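AUTOMATION | LOCAL BUSINESS
3 min read
Print this story | E-mail this story

Clostovine opens its doors, and a robot meets a cardboard box

DRERCOMBE. Clostovine let the public into its workshop this December to watch a robot handle the sort of packaging that most warehouses still leave to people. The company had invited up to 214 visitors. It did not say how many came, but there was elbow room at the rail when the first demonstration began at 4 p.m.

The job on show was a plain one. A two-fingered gripper was set to work around an open carton, with the flaps and packing left in place. Clostovine wants to sell the system to small shippers that deal with returned goods, where few boxes come back in the shape they went out in.

"Everybody shows you a clean box," said Natália Barros, who runs the project. "Our customers don't get clean boxes."

That is a fair point, and the carton chosen for the afternoon was no showroom piece. Loose folds of cardboard filled much of the inside, and a rock had been put on top of them.

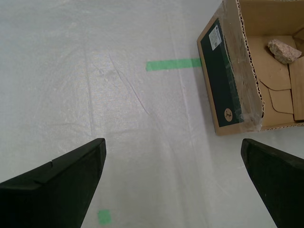 The gripper near the open carton, with a rock resting on the cardboard inside.

What the demonstration proved is harder to say. Barros talked over most of it, and her talk was largely about what the system will do once a new version of the software is ready. Visitors asked twice how often the robot misses its grip. She said the company was still collecting those numbers and would share them with buyers first.

Leonor Patrício manages shipping for Praditz, a mail-order firm on the other side of town, and had come with a list of questions. She left with most of them still on it.

"I'd like to see it do this on a bad morning, with boxes it has never met," she said. "I have people who can open a carton while they're talking to me about something else. What does this cost me per box? I asked, and I got a brochure."

The brochure gives no price. It does promise "human-like touch," a phrase that also hung on a banner over the coffee table. Asked what it meant, Åsmund Solheim, an engineer on the project, looked a little pained and said he would have picked other words. He was more useful on the hardware. Cardboard is a nuisance for a gripper, he said. It bends when you push it, it tears when you pull it, and after it has been folded a few times it stops behaving like the sheet you planned for.

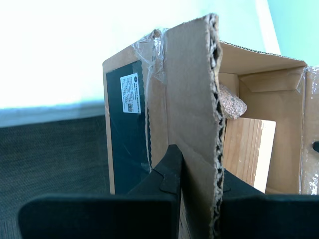
Both fingers on an upright flap with a torn edge.

Solheim said getting hold of a flap like that is one task and deciding what to do with it next is another, and that the second is where his team spends its time. It was the most candid remark of the afternoon, and it came well after the speeches.

The speeches themselves ran long. Tullio Barbieri, who heads Clostovine, told guests that the company expects to place its first 2 systems with paying customers next year. He would not name them. An earlier plan to run a trial at the Gosselin depot was announced and then dropped, and Barbieri said only that "the timing wasn't right for either side." Gosselin did not return a call.

He also said the robot would not replace workers. Pressed on whether a shipper would buy one and keep the same number of packers, he said that would be up to the shipper.

Clostovine plans another open afternoon in the spring. Patrício said she would go if she could bring 3 boxes from her own returns shelf. Barros told her she would look into it.

Filed under: Automation, Drercombe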